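Drundum Kitchen Task - Student Set-up Guide
Section 4: Loading the scene and running your first practice trial

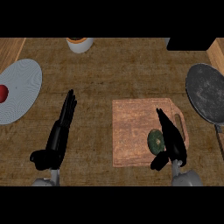 Figure 4-1. Kitchen task in the simulator, with both arms over the table and the right hand at the cutting board.

Read this section before your team's first session at the workstation. You need a team login and a finished calibration file from Section 3. The club uses the same scene for practice and for the Flevberg round, so anything you learn about the layout now will still apply at the competition.

4.1 Loading the scene

1. Log in with your team account and open the Trarura launcher.
2. Select Kitchen, then Two Arms. Leave the physics settings at their defaults.
3. Enter a seed number. For first practice use 2881. Every team starts with this seed so that results can be compared.
4. Click Load and wait for the status light in the launcher to turn green. The first load of the day is slow.
5. Check that both hands respond. Open and close the left hand, then the right.

Note: The plate and the frying pan sit at the far sides of the table and run past the edges of the operator view. Do not move the view to center them. The scoring script expects the default view.

CAUTION: Do not press Reset while an arm is moving. The log for that trial will be lost and the attempt still counts.

4.2 Moving the right hand to the board

1. Select the right arm and set the speed to 20 percent.
2. Raise the hand until it clears the cutting board, then bring it in beside the green object.
3. Lower the hand slowly. Keep the thumb on the left side of the palm and stop before the fingers press on the wood.
4. Close the fingers in small steps. If the object rolls, open the hand, back off and start again from step 2.
5. Lift straight up and hold until the launcher shows Grasp Held.

Note: The slot in the board is a handle. It is not used in this task, but a fingertip can catch in it. Approach from above - never slide the hand across the board from the right.

4.3 Parking the left hand

The left arm has no job in the first trial. Park it over the bare wood between the plate and the board, fingers together and pointing away from you. Keep it clear of the red fruit. Contact with any item other than the target costs 6 points, and this includes contact by the parked hand.

4.4 Ending and saving the trial

1. Return the object to the board and open the hand.
2. Raise both arms and click End Trial. A trial ends by itself after 300 seconds.
3. Save the log to your team folder. Use your team name and the seed number as the file name, for example Iglesias-2881.
4. Write the result in the team notebook, including failed attempts. Note where the hand was when the object slipped.
5. Log out. The next team cannot start while your account is active.

If the status light stays red after loading, close the launcher and repeat 4.1 from step 1. If it is still red after the second try, leave the workstation as it is and tell Nuria Casado. Do not reinstall anything.

Go on to Section 5 when your team has saved three trials with Grasp Held.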